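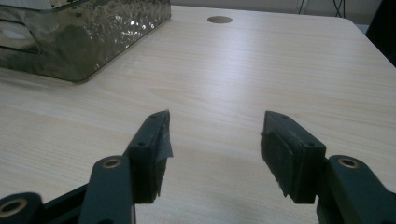 *Fig. 1. Pale wood-grain laminate tabletop, with a smoky green plastic container towards the upper left.*

## Surfaces and clearing, notes for week two

Welcome back, all of you, and thank you for being so patient last week when the room was double-booked and we ended up talking in the corridor. These notes cover what I meant to say then and what I hope to get through today, and I've left the margins wide because I know some of you like to scribble (Ilango Naidu's copy from February had more pencil in it than print, and was much the better for it).

### Looking at a top before you touch it

We start with laminate, as so many of you will meet it in your first placement. It is a printed layer under a hard clear face, and the grain you see in it is a pattern. A pale one like the top in Fig. 1 is kind to crumbs and very unkind to tea. Get down so that your eye is nearly level with the table and look along it towards the window. The sheen will show you smears that you would never find standing up, and you'll see quite quickly whether the last person wiped with the grain or across it.

I do go on about the grain, I know. Laminate doesn't mind which way you wipe, and Declan Tipoki is quite right to say so every year. I teach it with the grain anyway. Long straight passes, each overlapping the last by half a cloth, and you finish knowing where you've been. Going round in circles feels thorough and leaves the corners for somebody else.

### Clearing

Take everything off. I mean everything, including the pot or tub that "lives there". A container left standing while you wipe round it will have a ring under it by the end of the month, and on a light top the ring shows from the doorway. Put the things on a chair or a tray, in the order they came off, and you'll be able to set them back without having to ask.

See-through plastic of the smoky sort deserves a word of its own. It hides dust beautifully until the sun comes round, and then it hides nothing at all! Wash it in warm water with a drop of washing-up liquid, rinse it, and dry it with a soft cloth. Please don't use the green scouring pads. Paora Hoani kindly lent us a tumbler that had been scoured for years, and I'll pass it round so you can feel the difference with a fingertip.

### The wipe itself

1. Dry cloth first, for crumbs and grit.
2. Damp cloth, well wrung, long passes.
3. Edges, then the underside of the lip.
4. Dry cloth again, straight away.

Step 3 is the one that gets forgotten. Run your hand under the lip of your own kitchen table tonight and then tell me about it next time.

On quantities: I use 8 ml of liquid in a bowl of warm water, and that does the whole table with some left over. The Degefa bottles in the cupboard are stronger than the Balum ones we had before, so go by the spoon and never by the colour of the water.

### Joins and edges

Water gets into laminate at the edge strip and at any chip in the face. Once the board underneath swells it won't go down again, however long you leave a heavy book on it (I have tried, with a large atlas). If you find a lifted edge, dry it, leave it alone and write it in the room book with the table's position. Ovidiu Hodoroagă looks after repairs for the Galtstead rooms and would much sooner have a short note early.

### For next time

Choose one table at home or at work and clear it fully twice in the week. Write half a page on what came off it, where each thing went, and which of them you didn't put back. Drawings are very welcome. The handbook pages on wood and oilcloth are the ones to read beforehand; stone can wait.

Bring two cloths, cotton if you have it. The cupboard is down to the thin ones again.

Angus Whitcombe
20 May 2010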